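Study desks set up at Brarkside residence

Students moving into the Brarkside residence this December will find their study area furnished, following a program to fit out shared workspaces on the ground level.

The residence, managed by Indley, has received 50 desks under the program, with a further 78 on order for its sister building at Zostport. Each desk comes with an attached hutch so that books and papers can be kept off the writing surface. Residents have been invited to bring in their own belongings and try different arrangements before the layout is settled.

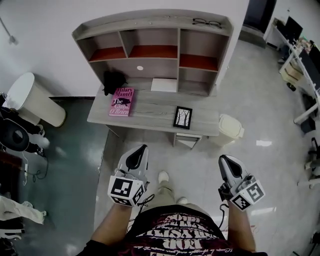

A grey wood-grain desk with orange-backed cubbies, with a Hilary Mantel paperback and a small framed picture of bare trees on the desktop.

Residence manager Renu Ahuja said the open cubbies had been chosen over drawers after consultation with residents.

"People told us they wanted to see their things and put them away quickly," Ms Ahuja said. "A desk that is easy to tidy tends to stay tidy — and it is then ready for the next person to sit down."

Furniture supplier Kahraman will return to make adjustments once the study area has been in regular use. Residents who require a different desk height or additional lighting may apply at the front office until 5 pm.

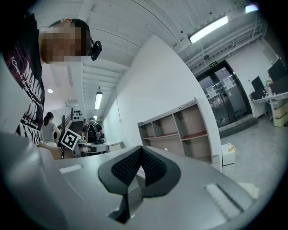 The program has also set aside some 1000 dollars for small items, including bookends and desk trays. Rhonda Simard, who coordinates student services for Indley, said requests would be considered in the order received.

Residents are reminded that personal items left on shared desks overnight remain their own responsibility. Guidelines for use of the study area are available from the front office.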